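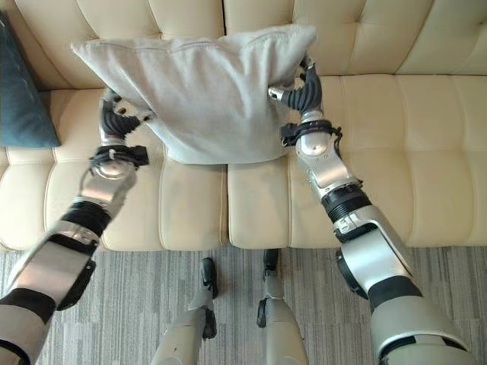
Why do so many companies train their managers in fair hiring and then promote the same kind of people as before? Most of them changed the way they hire and left the way they promote untouched, and it is promotion that decides who sits in the upper offices.

I have spent a good part of this year speaking with people at mid-sized employers about this matter. The pattern is easy to find. At the entrance of the company there are rules: a written job posting, a fixed list of questions, two interviewers who give scores separately. One floor higher the rules become thin. A team leader position opens, a manager thinks of somebody, there is a lunch, and by Friday the position is filled. It was never posted.

Flovumport, a freight and warehousing company with 700 employees, is a good place to study the problem, as its management agreed to show me its internal records on the condition that I name no individual. The company has recruited from a broad pool for many years, and its warehouse staff is as mixed as the city where it works. Its supervisors were not. When the personnel department looked at the last 300 internal moves, it found that most of them had gone to people who were asked by a manager to apply. Very few had gone to people who simply saw the opening and raised their hand.

To be asked is a kind of advantage that is hard to see from inside. Managers I met at Flovumport did not feel that they were excluding anybody. They recommended workers whom they knew, and they knew the workers who were on the same shift, who took breaks in the same room, who spoke up in meetings. The night shift, where many immigrants and many mothers of small children work, almost never meets the managers who decide. One night supervisor told me she had worked there for years before she learned that a planning department existed on the second floor.

The company's first answer was training. Every manager sat in a room for one day and heard a lecture on unconscious bias. The evaluations were friendly. The promotions in the following year looked the same as the promotions in the year before. I do not want to say that such training is useless, and several managers told me it made them more careful with words. But a person who has learned about bias on Monday and has to fill a position on Thursday will still call the name that comes first to mind.

The second answer was less elegant and has more effect. Flovumport now posts every internal opening, also the temporary ones, for at least 10 days, and prints it on paper for those who do not sit at a computer. The temporary ones matter more than I expected. In many companies an acting team leader is chosen quickly, without procedure, and half a year later he is the only candidate with experience. The unfair decision was made long before the official one.

Drurnirance, an insurance office with 300 employees, went in a different direction. It introduced sponsors, senior people who must speak for a junior colleague when positions are discussed. This is not the same as a mentor, who gives advice. Advice is pleasant, but several women there told me they had received a great deal of it already — what they had missed was somebody in the room when their name could be mentioned. Sponsors at Drurnirance may not choose from their own department, and this rule was the most disputed part of the program.

There is resistance, of course. At both companies I heard from employees who believe the new rules lower the standard, or who waited patiently for their turn and now see the turn disappear. It would be a mistake to laugh at them. A man who was promised a position over coffee has lost something, even if the promise should never have been given. Flovumport held open meetings about the change in September 2019, and they were long and sometimes loud. A worker who opposed the posting rule at the first meeting applied under it in October, for a job in dispatch.

Pay remains the silent part. Neither company publishes salary bands by position, though Drurnirance says it is discussing it. Without this information, a new supervisor does not know whether she was offered the same as the person before her, and she has little ground to negotiate. When I asked why the numbers are closed, I received in both places nearly the same reply: the employees would compare. They compare now too, only with rumors in place of numbers.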